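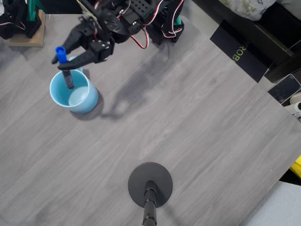
The referee had told Rilley at the bench that the goal would stand and that arguing would cost them a penalty, so the coach sat down. It was 2-2 with a period to play, and the Plamberg supporters were already banging on the boards.

I was in goal. I had seen the puck go in off a skate, and I had said so, and my captain had said so with some extra words. The referee skated off to have a drink.

We were a small club. Plamberg had a rink with proper changing rooms and a shop that sold scarves. We had the old hall at Rilley, where the ice went soft in one corner and you learned to keep the play out of it. We had come on the early ferry, the Sanna, and half the team had been sick on it. My left pad had a split along the seam, taped up in the car park.

"Same again," the coach said. "Short shifts. Get it out past the blue line and change."

That was the whole talk. My sister, who played on the second line, ate half a banana and gave me the rest.

They came at us hard for the first ten minutes. I stopped one with my shoulder and one with my mask, and a third hit the post and slid along the line until a defender lay down on it. I could hear my dad, who had paid for two coffees and spilled both.

With four minutes left their centre got loose on the right. I came out too far. I knew it as I was doing it. She went round me, and the net was open, and she put the puck over the bar. It hit the glass so hard that the people behind it ducked.

She stood there looking at her stick. I said "Unlucky," and she told me to shut up.

My sister scored from the restart. It was a poor shot, along the ice, and their goalie was still watching the other end. 3-2. We spent the rest of the match falling on the puck.

There were 300 people in the building and most of them went home quickly. The cup was smaller than it had looked on the table. Someone had engraved last year's winners on the wrong side, so there was plenty of room for us.

On the ferry back the sea had gone down. The centre from Plamberg was on board too, with her mum, going to see her gran on the Rilley side. She still had her kit bag with her. After a while she came over and asked whether the first one really had gone in off a skate.

"Yes," I said.

"I thought so," she said, and sat down, and my sister passed her the crisps.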